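Home About What we take Drop-off Shop Contact

About Flildale

Flildale sorts secondhand toys and small household things. People bring them to us, we go through them, and what is still good goes out on the shelves of our shop in Renness. We have two rooms, a back door that sticks in July, and 35 bins. We have been at it long enough to be suspicious of most of what gets said about our line of work, including some of what we used to say ourselves.

The first version of this page had the word "journey" in it. It also claimed that every toy deserves a second life. We took that down after a winter of sorting, when it had become clear that plenty of toys did not deserve the first one. A talking bear with a leaking battery compartment is trash. So is a puzzle with 63 pieces in a box that promises more. We would sooner tell you that up front than take it off your hands with a smile and pay to have it hauled off later.

What we do with your things

Everything that comes through the door gets tipped into a bin and handled. We pick it up, turn it over, pull on the parts that are supposed to stay on, and look for a battery cover. Toys with wheels get rolled along the bench. Boxes get opened, even when they are taped, and especially when someone has written COMPLETE on the lid. We have learned very little from the word COMPLETE.

After that, a thing is either priced, put aside for parts, or thrown out. We don't have a "maybe" shelf anymore. We had one, and in the end it was the fullest shelf in the building – full of things that three different people had each been unwilling to make up their minds about.

Cleaning is warm water, dish soap and an old toothbrush. We have been offered sprays, wipes, a steam cabinet and a machine with a blue light in it. We tried the cabinet for a month. It was slow, it took the stickers off, and as far as any of us could see the toys came out looking the same as they did from the sink. The supplier had a chart that said otherwise.

What we don't claim

We don't publish a number for how much we have "saved from landfill." We have seen how those numbers get made. A group weighs everything that arrives, forgets to weigh what goes out in the dumpster, and prints the first figure on a banner. Our own scale was borrowed from Rivas, the produce place next door, and they wanted it back.

We don't call ourselves experts in old toys either. Now and then something turns up that a collector would pay for, and we probably sell it for a couple of dollars without knowing. If you believe that what you are giving us is valuable, please take it to someone who can tell you so. We are likely to put it between a jump rope and a plastic pizza.

And we are not convinced by sorting systems. A few years back we paid for one called Prollow, which came with 28 categories and a set of colored stickers. Was a toy drum an instrument or a preschool item? Where did a doll's bathtub go? People stood at the bench holding things and reading the chart. We now use five categories, one of which is "other," and "other" does a lot of the work.

Bringing us things

Come by in the morning if you can. Afternoons are for pricing, and the bench is usually covered. Small things are best in a bag you don't need back. We can't take car seats, cribs, helmets or stuffed animals larger than a child. Please don't leave anything outside the door after closing – it will rain, whatever the forecast says.

If you want to know what happened to a particular item, we most likely can't tell you. We don't tag donations, and we don't send letters about them.

The bins

Our bins are plain, and we buy them for their straight sides, which make it easy to reach into a corner. New ones look good for a very short time. We used to replace them once they got ugly, until we noticed that ugly bins held toys just as well as the others. The gray one on the bench has a scuffed floor, a worn dark patch and a strip of clear tape, and we still see no reason to spend money on another. A yellow toy vehicle on its side, a long dark blue box with a white label, something pink and plastic: that is a fair mix of what people bring us, and we wouldn't trust the label until the box was open.

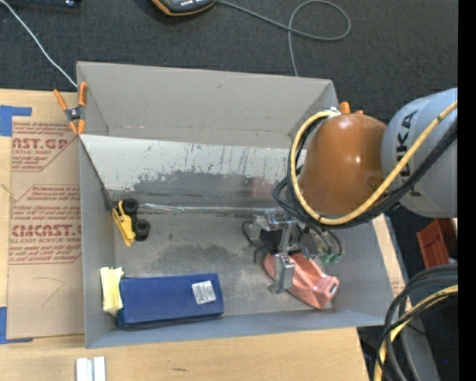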